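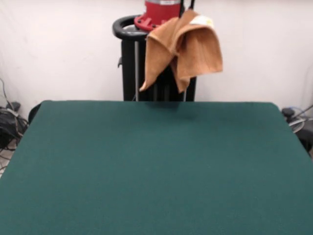 The Slow Return of Card Night

Feven closes its kitchen at nine and that's when the bags come out. Decks, score pads, a tin of pencils nobody sharpens. By quarter past every table in the back room is taken and someone is already arguing over whether the dealer can look at the bottom card. (No. Never.)

Whist, mostly. Some rummy. A loud corner of pinochle.

Five years back you would have had trouble finding a fourth player in this town. The old hall at Clornico had gone over to storage, the league had folded, and the people who still knew the rules played at home on kitchen oilcloth. Then last November a sign went up in the window at Feven. Bring a deck. Two tables the first night, and one of those gave up early and went for fries.

Now there are 114 names on the list. People drive in from Grastent, forty minutes on a bad road, and drive back after midnight.

Why cards, why now? Ask and you get shrugs. Cheap night out. Something to do with your hands. One player told me she likes that you can sit with strangers and have a reason not to talk, and then you end up talking anyway.

It's not all cozy. Regulars can be brutal to a slow bidder. I misplayed a trump in my first hour and heard about it untill the coats went on. There's a fight brewing about money too: the Rastogi Cup, the only real tournament in the county, put its entry up this year and plenty of the old hands are staying out of it. Prize pot is 2,000 dollars. Serious money for a game most of them learned from a grandmother.

The cup runs on 16th August, all day, lunch included. Space for 200. Partners can sign up together or be drawn on the morning, and if you get drawn with a bad one, well, thats cards.

What to bring if you're new: reading glasses, small change, a sweater, becuase the back room at Feven is freezing even in summer. Learn to shuffle first. Really. They'll wait for you while you fumble it but they will all be watching.

Doors at nine, side entrance, mind the step.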